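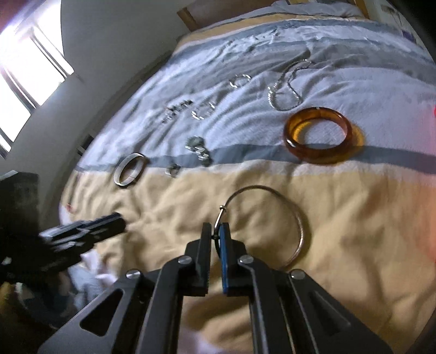

2. Sorting Surface and Method

Our project asked how a household decides what is jewelry, what is ornament and what is simply still in the drawer. The drawer belonged to Selma Trajkovski's aunt in Finduvcombe, who gave us two afternoons in April and the use of her bed. We had proposed a table. The table, she said, was for eating.

The bed has its points. Nothing rolls far on a wrinkled cover, and a thin silver-toned bangle shows up well against a yellow stripe. The thick amber-colored one would show up against anything. Chains were a different matter. We laid them out in long loops to keep them from knotting, and Krešimir spent more of the project on knots than on the literature review, as readers of Section 1 may have noticed.

Each item got a card with a name, a guess at its use, and the owner's answer when asked if she would keep it. The answer was yes. We have left the column in the table for completeness.

3. Items That Would Not Sort

Bangles and necklaces took one afternoon. The second went to what our plan called "remaining pieces, 13 minutes." Radomir Vidmar wrote the plan and has asked that this be recorded as a team estimate.

The trouble was naming. A small stack of black rounded discs with a pale ball on top went down as "toy?" on one card and "ornament?" on another. The knobbly brown thing was filed under nature, then under decor, then on its own. The feathery tuft was accused of belonging to the gold-colored stick, but we had no evidence and let it go.

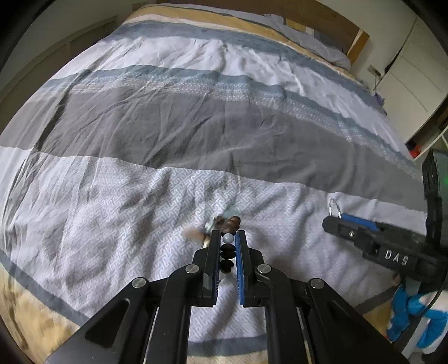
Figure 2. Part of the unsorted group on the striped duvet cover, second category review.

Our supervisor, Rainer Lammers, suggested dropping the "Other" category as too vague. We tried this for a morning and ended up with a category called "Small." Other was restored in the final version, and it is still the one we argue about least.

The owner's own system has two classes, things she wears and things she would notice if they were gone. Both go back in the same drawer.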